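Gistton 发布机械臂控制与规划软件 Firketti

Udbridge,2021年8月——机器人软件公司 Gistton 今天宣布,正式发布机械臂控制与规划软件 Firketti。该软件面向实验室和小型集成商,把视觉感知、路径规划和夹爪控制放在同一个界面里。用户不需要为每一种物体单独写程序。

很多用户对我们说,机械臂在整齐的工位上工作很好,可是桌面反光,或者旁边放了别的设备,规划就变慢,有的时候会停止。Firketti 的感知模块针对金属和透明的小物体做了专门的处理。规划模块在每次下降以前,重新计算手腕和线缆的位置,避免线缆碰到桌面。

在正式发布以前,开发团队在 Udbridge 的实验室完成了3,728次抓取和放置测试,使用236种不同的物体摆放方式。测试的全部日志会和软件一起提供给用户。

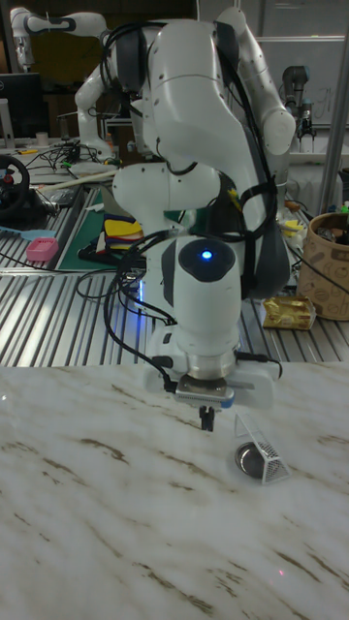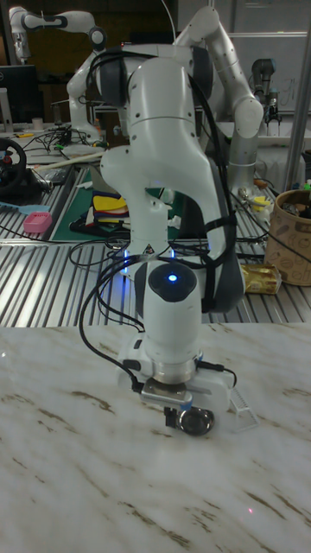
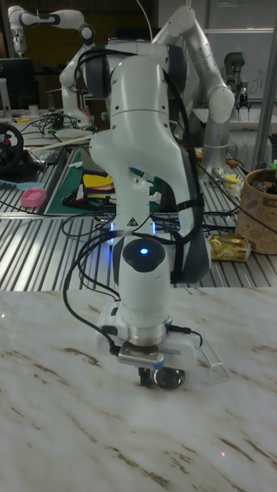
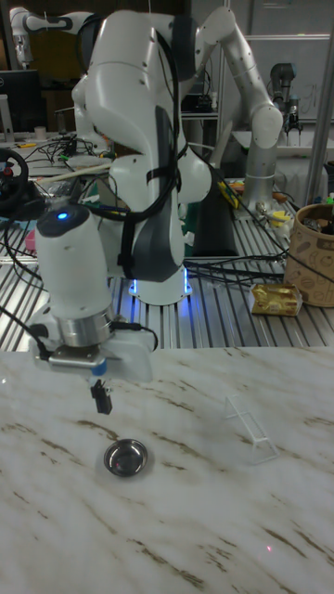
图注:白色机械臂在大理石纹桌面上方作业,夹爪朝下。图片来源:Gistton

Firketti 包括9个模块,可以分开安装。其中的日志工具由合作伙伴 Vlček 共同开发,它能把每一次动作的关节数据和相机画面按时间对齐,工程师可以逐步回放,找到规划失败的位置。参数修改以后,不需要重新启动控制器。

软件从今天开始接受订购,基础版每年的许可费用为3,000欧元,教育机构可以申请免费试用。支持多台机械臂共同规划的版本,计划在11月提供。

关于 Gistton
Gistton 位于 Udbridge,开发机械臂的控制、感知和规划软件,客户主要是大学实验室和设备集成商。

媒体联系:Gistton 新闻办公室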